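Grultham Hand-Taught Cloth Tasks - Data Card

Summary

The Grultham collection is a set of short demonstrations in which a person shows a cloth-handling task to a robot. Most demonstrations were made with a hand-held gripper tool that carries its own camera. A smaller part was made by remote control of a fixed arm at the Hatitz bench. The collection is maintained by the Plullow manipulation group and is intended for research on learning from demonstration.

This card describes how the demonstrations were made, how the files are arranged, and what users should know before training on them. It replaces the notes that were previously kept alongside the Jacobs loader.

Maintainers

Faraji Mwakalinga is responsible for collection and for the written instructions given to demonstrators. Marthinus Nel is responsible for file formats, checks, and releases. Corrections should be sent to the group through the issue list of the repository and should name the session folder concerned.

Contents

The release holds 77 sessions. Each session covers a single task and contains between two and six demonstrations by the same person. There are four tasks:

- flatten: the demonstrator smooths a piece of fabric until the main creases are gone
- edge: the demonstrator takes hold of one edge and moves it to a marked line
- fold: the demonstrator brings one edge over to meet the opposite edge
- release: the demonstrator opens the fingers at a given point and withdraws without dragging the fabric

The release task was added after the first review. In early trials the trained policy closed on the cloth well enough but tended to pull it along on the way out, and the existing demonstrations gave it few clean examples of letting go. Release sessions are shorter than the others and should be weighted accordingly if all tasks are trained together.

Folder layout

Each session folder contains:

- video/ - one file per demonstration, from the camera on the tool
- motion/ - position and rotation of the tool over time
- grip/ - opening between the fingers, one value per video frame
- session.txt - task name, collection method, demonstrator code, and remarks

Remote-control sessions have one additional folder, command/, which holds what the operator asked the arm to do. The motion/ folder in those sessions holds what the arm did. The two differ slightly in time and should not be treated as the same signal. Users who want a single action stream across both methods are advised to use motion/ throughout.

Collection by hand

The demonstrator holds the tool by its handle and works the fingers with a trigger. The camera looks outward past the fingers, so that the fingertips and the work surface are both in view during an approach. The demonstrator is asked to complete the task at an even pace, to keep the free hand away from the fabric, and to pause briefly before and after each grasp.

Before every session the demonstrator opens the fingers fully, closes them fully, and opens them again. This movement is kept at the start of the first video. It is used to set the zero point of the grip values and should be removed before training. The field task_start in session.txt gives the frame at which the task proper begins.

Demonstrators practiced each task until they were comfortable with the tool. Practice attempts are not included. An attempt in which the fabric slipped and was recovered is included and is marked "recovered" in the remarks. Attempts abandoned partway are kept in a separate archive and are available on request - they have not been checked to the same standard.

Collection by remote control

Remote-control sessions were made at the Hatitz bench in October. The operator sat facing the arm and guided it with a hand controller. The arm used fingers of the same pattern as those on the hand-held tool, and the same camera position relative to the fingers, so that the two kinds of video can be mixed.

Operators generally worked more slowly by remote control than by hand. The pauses before a grasp are longer and small corrections are more frequent. Policies trained only on these sessions were found to hesitate above the fabric. Mixing in hand-held sessions reduced this, although the group has not carried out a full comparison and makes no claim as to the best proportion.

Motion and grip values

Tool position is given in meters and rotation as a quaternion, scalar last. The origin is the first tracked position after task_start. No common table origin is provided for hand-held sessions, and positions should not be compared between folders without alignment.

Grip opening is given on a scale from zero (closed) to one (fully open). Because fabric is thin, a grasped edge and an empty closed grip produce nearly the same value. The grip signal alone should therefore not be used to decide whether a grasp succeeded. A manual success mark is supplied for each demonstration in the fold and edge tasks.

Checks

Every demonstration was played through once by a person other than the demonstrator. The reviewer confirmed that the task name was correct, that video and motion stayed in step, and that the tracker had not lost the tool for more than a moment. Roughly 6 percent of the demonstrations first submitted were returned and made again, mostly on account of tracking loss during fast turns of the wrist.

Known limitations

Plain fabrics make tracking from video difficult. When the tool is close to the cloth there may be little in view for a visual tracker to follow, and the recorded path can drift. Sessions with visible drift carry the remark "drift" and should be left out of any work that depends on exact position.

Shadows from the fingers move across the cloth together with the tool. A model may come to rely on these shadows as a sign of distance, and may then perform poorly under different lighting. Changes to brightness and contrast during training are recommended. Strong shifts of hue have not been tested.

The demonstrators were all right-handed. The tool was held in the right hand throughout, and approaches from the left side are poorly represented.

No force readings are included.

Loading

The Jacobs loader reads the release without conversion. Point it to the top folder and give the task name, or "all" for the full set. By default it trims each video to task_start and skips sessions marked "drift". Both settings can be turned off. Version 2 or later is required; the earlier version reads the rotation values in the wrong order and gives no warning.

Permitted use

The collection may be used for research and teaching. Redistribution of altered copies is permitted if the changes are listed and this card is kept with the files. The collection should not be used as the sole basis for judging whether a robot is safe to operate near people.

Changes in this release

- release task added
- grip zero point corrected in four sessions
- success marks added for the edge task
- demonstrator names replaced by codes in session.txt

Requests for the abandoned-attempt archive should state the intended use and the task or tasks required. They are handled by Marthinus Nel, normally in the order received.

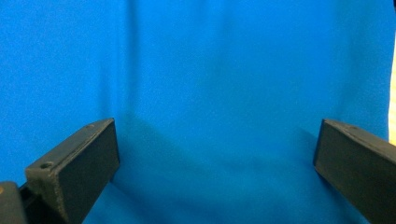 Groups wishing to contribute sessions of their own should write to Faraji Mwakalinga before collecting. The written instructions for demonstrators will be sent on request, together with the drawings for the fingers and a blank session.txt.

Related items

Jacobs loader - installation and settings
Hatitz bench - operator guide for remote control
Instructions for demonstrators, hand-held tool
Grultham release notes

Last updated: January 2019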